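Clesgate Crafts Board > Paper, Paint and Surfaces
Thread: Painter's tape on a floor cloth, how long can it stay?

nuria_tufa
Posted October 1, 2026
Hello all. I am painting a floor cloth for my hallway, a checked pattern, and I mark the squares with blue painter's tape. The canvas is 260 cm long, so I can only paint in the evenings and the work goes slowly. My question is how long the tape may stay on a primed canvas before it begins to pull the primer off. The roll gives a number of days, but I think this number is for walls. The primer is Cerkar, the matte one, two coats.

gasser_lane
Take it off the same night. Always. I lost a full corner of a cloth because I left tape on it over a week in September. When I pulled, the primer came with it in long skins.

nuria_tufa
Thank you, but if I take it off every night I must measure the whole grid again every night. With my knees this is not a small thing.

talleslow
I don't agree with gasser_lane. A week is fine if the primer had time to cure before you taped. Most people tape after one day because the surface feels dry to the hand. Wait longer at the beginning and you will have no problem at the end. I also plan every grid on kraft paper first, before any tape goes on the canvas.

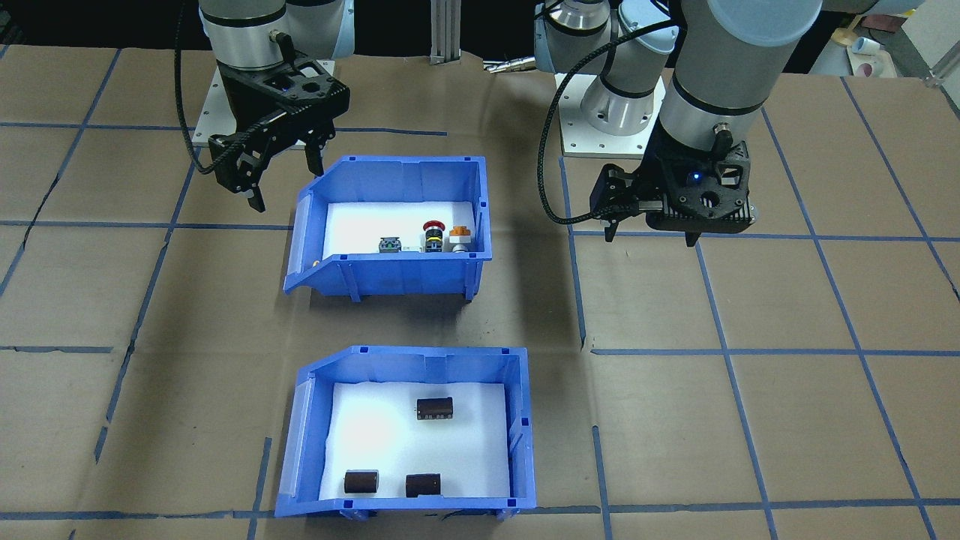
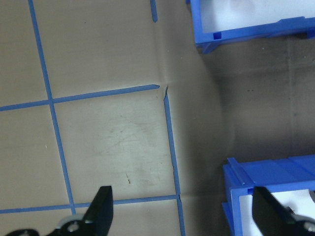
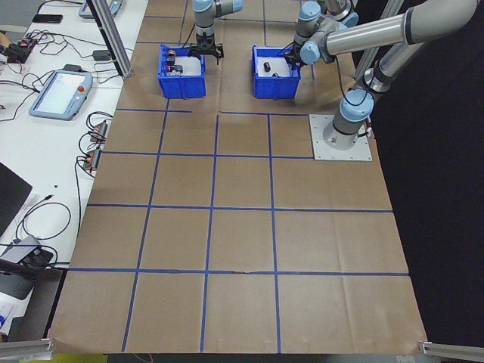 The reason I like a paper plan is that a floor cloth pattern must be decided from the middle and not from one wall. If you begin at the wall you finish with a thin slice of a square at the other side, and in a hallway everyone sees it. Tape the lines, walk away, come back and look from the door. The blue lines on brown paper are easy to read even where the paper is creased, and you can move a line without hurting anything. After this I copy the measurements to the canvas in light pencil, and tape only the squares I will paint that evening.

gasser_lane
Pencil shows through pale colors. I would never do it under white or cream.

talleslow
Hard pencil, light hand, and rub it with a clean eraser before the paint. I have done cream over it many times.

theresia_s
I am somewhere between you two. For me the bigger problem is paint going under the edge of the tape. Before the color I brush a thin coat of the primer along the edge of the tape and let it dry. If something creeps under, it is only primer and you don't see it. Then I pull the tape while the color is still a little soft, slowly, folded back on itself.

Nuria, what is the canvas weight? On a thin one the tape can also pull small waves into the cloth.

nuria_tufa
The shop said 500 grams, so I hope it is heavy enough. The surface is quite smooth, I sanded it with 200 paper between the coats.

theresia_s
That is a good heavy canvas. But 200 is very fine for between coats, maybe too fine. The next coat needs something to hold. This can also be why people have primer coming off with the tape, and then they blame the tape.

gasser_lane
I sanded with a coarser paper and mine still came off, so I continue to blame the tape.

talleslow
Did you wash the canvas after sanding? Dust between the coats does exactly this.

gasser_lane
I wiped it. With a dry cloth. Fine, maybe that was not enough.

nuria_tufa
So I will do this: wipe everything with a damp cloth, wait four days, make a small test on the part that folds under as the hem, and leave tape there for one week. If it comes off clean I will tape the first row. I like also the paper plan, I have a roll of kraft paper from when we moved.

theresia_s
Test on the hem is a very good idea. Please write here how it went, and which color you chose for the dark squares.

Theresia Steiner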